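Ticket 887, packing desk: boxes popping open in transit
Status: still open, but getting there

Okay, picking this one back up from this morning. For anybody reading along who missed the start of it: we ship small parcels of houseplant stuff (pots, saucers, the little moss poles) for Grovia, and since the beginning of August we've had a bunch of them come back or get complained about with the bottom flaps open. The tape was still on the box, stuck down nicely on one side and flapping free on the other. I said I'd look into it and keep my notes in here so we don't end up with five email threads about tape. Sorry in advance, I type the way I talk.

**What people are seeing**

- Bottom seam lets go, almost always the long center one
- Top seam is usually fine (weird, same roll!)
- Only the medium boxes so far. I haven't had one small box come back.
- Two customers got an empty box. Well, a box with paper in it.

**8:40 a.m. First guess: bad tape**

My first thought was that the tape had gone off. We had a case of it sitting up on the high shelf by the loading door all summer and it gets baked up there. So I pulled one roll from that case and one from the newer case in the supply closet, taped up a medium box with each, loaded both with the same stack of saucers and left them sitting on two bricks with the seam hanging in the air.

By ten they both looked exactly the same. Seam tight, no lifting at the corners. I pushed down on the top of each one pretty hard and still nothing. So the old tape is fine, or at least it's as fine as the new tape. Put that case back in rotation, please, but can we find it a spot that isn't the high shelf?

**10:15 a.m. Second guess: the boxes**

This is where it got more interesting. The medium boxes changed suppliers this summer. We used to get them from Wandeo and now they come from Peixoto, and when you put one of each side by side the new ones have a slicker outside. You can feel it with your thumb. I ran a strip down each, rubbed it in the way I always do, then peeled.

- Wandeo box (I found a flat one behind the label printer): tape took the top layer of paper right off with it
- Peixoto box: tape came up clean, with just a little fuzz

I did it again with a fresh piece to be sure and got the same thing. Then I wiped the Peixoto box down with a dry cloth first, and the cloth came away dusty! Kind of a fine tan powder. After wiping, the tape grabbed way better and pulled up paper fibers the way it should.

So there's cardboard dust on the new boxes, and it's worse toward the bottom of the stack. My money is on the dust being most of our problem. It doesn't explain why the top seams hold, though.

**11:30 a.m. Why only the bottom?**

I stood at the desk and packed ten orders the normal way and tried to pay attention to my own hands, which is harder than it sounds. And okay, I'm guilty. When I do the bottom I flip the box, run one strip, flip it back and get going. I don't rub it down. When I do the top I always rub it, partly to get the bubbles out and partly I think it's just a habit from wrapping presents. So the bottom seam carries all the weight and gets half the attention.

The other thing I caught is that my strips were wandering. On three out of the ten, the tape sat way over to one side of the seam, so one flap had a good two inches of grip and the other had a skinny little edge. That lines up with the returns, where one side was stuck down and the other was flapping.

**12:20 p.m. Somebody asked about the red tape**

Saw the comment on the ticket asking if we could run a piece of the red double-sided under the flap as backup. I tried it over lunch. It holds like crazy. It also takes forever, because the liner has to come off each piece and I have no fingernails, and then there are curls of liner stuck to everything, including my sleeve. I wouldn't do it for every box. I'd keep it for the heavy ceramic orders, one short piece near each end of the inner flap, and leave everything else to the regular clear tape.

If we do go that way we need to store it separately. It's very easy to grab the wrong roll when you're moving fast, and I did it twice today while I was thinking specifically about tape.

**1:45 p.m. Changes I made at the desk**

1. Dry cloth on the hook by the scale. One wipe down the seam before you tape, both sides.
2. Bottom gets two strips now, the second one overlapping the first by half.
3. Rub it down. Use the edge of the plastic ruler if your thumb gets sore.
4. Strip goes over each end by three inches at least. I was cutting mine at two and a bit.
5. Stack of new boxes is off the floor and up on the cart.

I also put black tape lines down on one of the desks so there's a fixed place to square a box up before running the strip. It took a few tries to get used to, but my strips stopped wandering pretty much right away. The right-hand line goes off at a slant.

**3:10 p.m. Test batch**

Packed a little batch of mediums with the new steps and roughed them up. Dropped each one flat from waist height, then on a corner, then left a full watering can on top of them while I had a coffee. All the bottoms held. One top corner lifted a tiny bit, and that was me rushing the rub.

Then I did the same with one box packed the old way, no wipe, single strip, no rubbing. It opened on the corner drop and I had saucers all over the mat. None broke, thank goodness.

I know a few boxes dropped by me is not the same as a ride in a truck, so I'm not calling this fixed yet. There are 76 orders going out on the evening pickup and every medium in there has been done the new way. I put a small pencil check on the bottom flap of each so that if one does come back, we'll know which kind it was.

**Still to do**

- [ ] Ask Peixoto if the dust is normal or if we got a bad pallet. We've got 792 of these boxes left, so I'd really rather make them work than send them back.
- [ ] Try the paper tape Trurklow sent us as a sample. It's the kind you have to wet and I can't find the sponge thing.
- [ ] Put the box cutter back on its string (whoever borrowed it, no hard feelings, but I opened a carton with my keys today)
- [ ] Write the steps on a card for the wall, in fewer words than this
- [ ] Check the returns shelf for pencil checks at the end of next week

**4:30 p.m. Last note for today**

Please don't close this one, even if it goes quiet. I want to see a full week of deliveries first. If you get a customer message about an open box, paste it in here with the order number and, if they sent one, a photo of the bottom, and ask whether the tape let go of the cardboard or tore through the middle. Those are two different problems and so far I've only been chasing the first.

As for which roll is which, the big clear one is for every seam, top and bottom, and the smaller red one is just for the heavy ceramics. I'm leaving both at the desk with the black lines for the morning, so start there and yell if either one runs out.

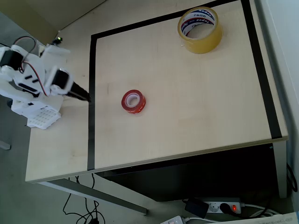
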